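Questions people ask me before cardiac rehab

I'm Sheyla Giraldo and I run the cardiac rehab classes at Kelterley. I get the same questions nearly every time a new group starts, so I've put my answers in one place. Ring us if yours isn't covered!

How soon after I go home can I start?

It depends what you've had done. After a stent, a lot of my people join us within 2 or 3 weeks. Bypass patients usually wait longer while the breastbone heals. You'll get a letter with a start date, and if it hasn't come, do chase us (I don't mind a bit).

Do I have to be fit already?

Goodness, no. We start with a gentle walking test and I set your programme from that. My youngest at the moment is 59 and she was worried she'd be the slow one. She isn't, and it wouldn't matter if she were.

What should I wear?

Loose clothes and flat shoes with a proper back to them. Bring water, your reading glasses and your GTN spray if you've been given one.

Will I have to give up everything I like eating?

You won't. We have a food talk in each course, and it's mostly about salt, portions and cooking at home a bit more often. Bring your own recipes along, we like a challenge.
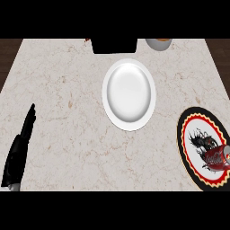

A white oval plate on a marble worktop

Can my husband, wife or friend come too?

Yes please. Families are often more nervous than the patient, and it helps them to hear things first hand. There are chairs at the side of the gym and they can join in the relaxation at the end.

Who else will I meet?

Wen-hsiung Kwan is our physiotherapist and takes the Fellville group as well, so you can swap between the two if the times suit you better. Our nurses check your blood pressure before and after.

What if I feel unwell during a class?

Stop and tell one of us straight away, even if you think it's nothing. At home, chest pain that doesn't settle means 999, please, and not a message on my answerphone.

How do I get to you?

We're in the Pacheco wing, ground floor. Ring extension 504 if you need a parking space near the door.

Last updated March 5, 2026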